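Tondale Robotics Club — minutes, 13 November 2025

I'm writing these up from my own scribbles again, so if I got you wrong, tell me and I'll fix it. Bendik Bråten chaired and I (Borghild Sjöberg) took notes. Apologies from the two people with choir.

Last meeting's minutes were approved after we fixed the spelling of Plodbridge, which I had managed to get wrong in two different ways.

Money. We have 834 dollars in the account. Bendik wants to hold most of it back for the entry fee and the van to Dollville. I said fine, but we really do need a second set of finger pads, and everyone who has tried to peel the old ones off agreed with me. We voted to buy one set now and look at the rest in January.

Sorting project. This took up most of the evening, as usual! We're sticking with cutlery for the Plodbridge entry. There was a push from the back of the room to switch to pens and pencils, which are easier to get hold of, but we've put too much work into forks and spoons to drop them, and I think the judges will like something out of a real kitchen. The target is 40 good demonstrations of each kind of utensil by the end of the month. Right now we have 22 for forks and only 10 for chopsticks, so you can guess where the effort is going.

Chopsticks are a pain. They're thin, they roll, and if the fingers come in even a little crooked you end up pushing the thing across the cloth. Bendik thinks we should go slower on the approach and close later. I think we should come in lower from the start — we argued about it for a while and agreed to try both and keep the recordings in separate folders.

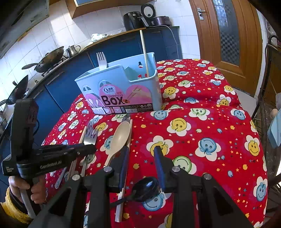
The tablecloth came up too. Half the group wants a plain one so the utensils stand out, and the other half (me included) says a busy pattern is good practice, given that we have no idea what table we'll get on the day. We're keeping the red one with the smiley flowers and adding a plain gray one for comparison. Bendik is bringing the gray one from home.

We also talked about laying the utensils out. Too many people have been lining them up neatly, all pointing at the box, and then the model only ever sees neat. Please mess them up a bit between runs! Toss them, turn a few the wrong way, let a couple cross over each other.

File names. Please, please use the format we agreed on in July. I spent an entire evening renaming things called "test final" and I'm not doing it twice.

Prajapati visit. They've offered to have us over to see their packing line. Everybody wants to go. I'll write back and ask how many they can take.

To do before next time:
Bendik — gray tablecloth, entry form for Plodbridge
Me — order finger pads, write to Prajapati
Everyone else — chopstick runs, with proper file names

We ran over, and Bendik locked up.

Filed under: Clubs, Minutes, Robotics

Recent posts
Minutes from the October meeting
Dollville trip: what to bring
How we name our files (read this!)
New members' night at Tondale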